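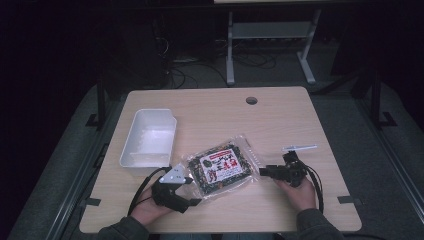 Equipment Review: Weltard Paired Hand-Held Grippers for Demonstration Recording

Prepared by Anitha Poduval, Manipulation Data Group, Kurian Institute
July 14, 2024

Purpose of the review

The Manipulation Data Group records human demonstrations that are used to train control policies for two-armed robots. Until January, all of this work was done by teleoperation on the Sturmont arms in the main laboratory. The group then acquired one pair of Weltard hand-held grippers on a trial basis. The present review sets out our findings after a full period of use and makes a recommendation to the other groups that have asked whether they should buy the same equipment.

The review covers the grippers, their cabling and the recording software supplied with them. It does not cover the training code, which was written in house and will be reported separately by Sivaprasad Murthy.

Task and working arrangement

The trial task was bin packing with soft goods. The operator stands at a small tabletop with one gripper in each hand, picks up a packaged grocery item between the jaws, and places it in an open white plastic bin at the left side of the table. Packages of dried food in clear wrapping were chosen deliberately. The wrapping creases under pressure, reflects light, and shifts its contents when lifted, and our earlier policies performed poorly on goods of this type.

Each demonstration begins with the item lying flat near the center of the table and the bin empty. The item is turned to a slightly different angle each time. The operator is asked to approach with both grippers, take hold, lift, transfer and release without pausing, then return both hands to the near edge of the table. The software marks the start and end of the demonstration by a double squeeze of the left gripper.

Three operators took part: Ravindran Pai, Jagadeesh Venkataraman and the author. Between us we recorded 844 demonstrations, of which more than 40 were discarded.

Handling

The grippers are comfortable for short sessions. The trigger has a light, even pull, and the jaws follow the fingers closely enough that a new operator stops thinking about them within the first hour. Mr. Pai, who had spent two years on the teleoperation station, found that he could work a package loose from a flat surface on his first attempt. The same motion had taken him several days to learn on the Sturmont arms.

Weight is the main limit. After 20 minutes of continuous recording, all three operators reported fatigue in the wrists, and the quality of the recorded paths declined with it. Approach speeds became uneven and the lift was often made with one hand doing most of the work. We now schedule a change of operator at that point. Groups with only one available operator should plan for frequent breaks and a lower daily total.

The two grippers are not balanced alike. The left unit has the bulkier body and feels front-heavy when the wrist is turned inward. The right unit is more compact and easier to bring in low beside a package. Mr. Venkataraman, who is left-handed, asked whether the units could be exchanged. Weltard's documentation states that they cannot.

Cabling

The cables are the weakest part of the product. Both grippers are tethered, and the cables must pass across or over the edge of the work surface. On a small table they come close to the objects being handled. The left cable is the more troublesome of the two, as the bin stands on that side and the operator's arm must travel over it. Most of the discarded demonstrations were lost when a cable dragged against the package or the bin during the transfer.

We tried several remedies. Fixing the cables to the operator's sleeves reduced the dragging but made changes of operator slow. An overhead hook kept the cables clear but added a pull on the wrist that could be seen in the recorded motion. In the end we left a generous loop on each side, let it hang past the table where possible, and instructed operators to check both loops before every start signal. The connectors themselves have held up well and none has needed replacement.

A wireless version would resolve most of these complaints. Hildegard Wiegand raised the matter with the supplier, Lolport, and was told that none is currently offered.

Quality of the recorded data

Position tracking was reliable during ordinary motion. When the two grippers were brought very close together, as happens with a narrow package, the estimate for one of them sometimes jumped. The software flags these jumps in the session log, but it does not remove the affected demonstration. We recommend that a second person review the log at the end of each session while the operator's memory of the work is still fresh.

Jaw opening is recorded continuously, which we found more useful than expected. With soft packages, the opening at the moment of contact varies according to how the contents have settled. A policy given only an open or closed signal tends to crush the package or lose it. Force is not measured, and groups handling fragile goods should take note of this.

Lighting requires attention. Clear wrapping produced highlights that moved with the operator, and the early sessions contained many views in which the printed label was partly washed out. We reduced the room lighting and kept it at the same level for all later sessions. The jumps in tracking did not become more frequent as a result. We did not repeat the early sessions, so the set as a whole contains both conditions, and this is recorded in the accompanying notes.

Software

The recording program is plain and starts quickly. File names are assigned automatically and cannot be edited until the session is closed. A demonstration can be rejected by voice or by keyboard; we disabled the voice option after it rejected several good demonstrations in response to ordinary conversation. Export to our own format required a short script, which is available from Mr. Murthy on request.

Calibration must be repeated whenever the grippers are unplugged. The procedure is simple, but the program gives no warning if it is skipped. One morning's work, amounting to 39 demonstrations, had to be corrected afterward for this reason. Those demonstrations are retained in the set and marked accordingly.

Recommendation

The Weltard pair is recommended for groups that need two-handed demonstrations of pick-and-place work with light objects, and that have at least two operators available for each session. It is not recommended for tasks with long reaches, for crowded work surfaces, or for any study in which grip force is a measured quantity.

The Manipulation Data Group will keep its pair and will continue to use the Sturmont arms for final testing and for tasks involving heavier items. Groups wishing to try the grippers before placing an order may reserve a half-day session through Ms. Wiegand. Operators new to the equipment should allow time for one practice round with the bin and a package of their own choosing, and should bring a long-sleeved garment with close-fitting cuffs.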